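BOLETÍN DEL SOCIO
Sección deportiva

El Club aprueba el nuevo marco de cesiones y cierra la planificación del mercado de invierno

16 de octubre de 2006

La Junta Directiva del Club Deportivo Dobre, reunida en sesión ordinaria, ha dado su aprobación al documento que regulará en adelante la cesión temporal de futbolistas a otras entidades. El texto, elaborado por la Dirección Deportiva durante el verano, sustituye a las normas internas vigentes hasta la fecha y será de aplicación a todos los contratos que se firmen desde la próxima ventana de inscripciones.

La medida responde a una situación conocida por los socios. Varios jugadores formados en la cantera han pasado las últimas temporadas en equipos de categoría inferior sin un seguimiento regular por parte del Club, y en más de un caso el regreso se produjo sin informe técnico alguno. El nuevo marco establece que todo futbolista cedido tendrá asignado un responsable dentro del cuerpo técnico, que deberá presenciar al menos un partido al mes y remitir por escrito sus observaciones a la Dirección Deportiva.

Se fijan además condiciones económicas comunes. El club receptor asumirá, salvo acuerdo expreso en contrario, la mitad de la ficha del jugador, así como los gastos de alojamiento cuando el destino se encuentre fuera de la provincia. Las opciones de compra solo podrán incluirse con autorización previa de la Junta, y en ningún caso para futbolistas menores de veinte años.

En aplicación anticipada de estos criterios, el Club ha alcanzado un acuerdo de principio con el Virport para la cesión de 2 jugadores del equipo filial, un lateral zurdo y un centrocampista, hasta el final de la presente temporada. Los nombres se harán públicos una vez que los interesados hayan firmado la documentación y superado el reconocimiento médico. El Virport, que ocupa en estos momentos la zona media de su grupo, ha manifestado por carta su voluntad de que ambos se incorporen en cuanto el reglamento lo permita.

Por lo que respecta a las incorporaciones al primer equipo, la Dirección Deportiva mantiene como prioridad la contratación de un delantero. Se han estudiado diversas posibilidades y se ha descartado, por razones presupuestarias, la operación con el Valtier de la que se hizo eco la prensa local a finales del mes pasado. El Club desea precisar que nunca llegó a formularse una oferta en firme – hubo únicamente una consulta telefónica sobre la situación contractual del jugador – y que las cifras publicadas no se corresponden con ninguna cantidad manejada por esta entidad.

El plazo interno para presentar propuestas de fichaje a la Junta concluirá en diciembre, con antelación suficiente para que el Área Económica pueda emitir su informe. No se tramitarán expedientes recibidos fuera de plazo, con la sola excepción de los que se deriven de una lesión de larga duración acreditada por los servicios médicos.
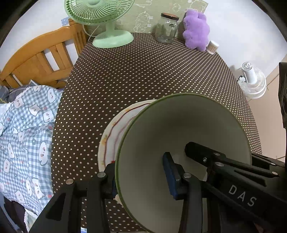 A juicio de Nuala Keogh, el documento llega tarde y deja sin resolver lo principal, que es qué ocurre con el jugador cuando vuelve: en el escrito que hizo llegar a esta redacción sostiene que un informe mensual «sirve de poco si en julio no hay sitio para el chico en la plantilla», y solicita que se reserve a los cedidos un número mínimo de plazas en la pretemporada. La Dirección Deportiva ha tomado nota de la propuesta y la trasladará a la próxima reunión de coordinación con el filial.

Rahel Hubmann, también por escrito, plantea una cuestión distinta. Pregunta si los informes sobre los cedidos podrán ser consultados por los socios. Debe aclararse que tales informes contienen datos personales y valoraciones de carácter reservado, por lo que su difusión no está prevista. La memoria anual incluirá, no obstante, una relación de los jugadores cedidos, con los partidos disputados y los minutos acumulados por cada uno.

Asistencia y abonos

El último encuentro disputado en casa registró una asistencia de 1.646 espectadores, la más alta en lo que va de temporada. El Club agradece el apoyo recibido y recuerda que el objetivo fijado en la Asamblea es alcanzar los 2.000 de media al término de la segunda vuelta.

Los abonos de media temporada se pondrán a la venta en las oficinas del estadio, en horario de tarde, de lunes a jueves. Los socios al corriente de pago podrán adquirir uno adicional para un familiar de primer grado con el descuento habitual, presentando el carné y el libro de familia o documento equivalente. No se admitirán reservas por teléfono.

Desplazamiento a Dreltari

Para el partido que el primer equipo disputará en el campo de Dreltari se ha previsto la salida de autocares desde la explanada del fondo norte. La inscripción se realizará en la taquilla número tres hasta la víspera del encuentro, y el importe incluye el viaje de ida y vuelta, pero no la entrada, que deberá abonarse en destino. El club anfitrión ha confirmado que la afición visitante se situará en la grada lateral descubierta, con acceso por la puerta situada junto al aparcamiento. Se ruega puntualidad, pues los vehículos no esperarán a los rezagados.

Los menores de dieciséis años habrán de viajar acompañados de un adulto o presentar autorización firmada por el padre, la madre o el tutor. El modelo de autorización puede recogerse en las oficinas.

Corrección de errores

En el número anterior de este boletín se indicó que el equipo juvenil entrenaría los viernes en el campo anexo. El horario correcto corresponde a los jueves, a partir de las siete y media de la tarde. El resto de categorías inferiores conserva los turnos publicados en septiembre.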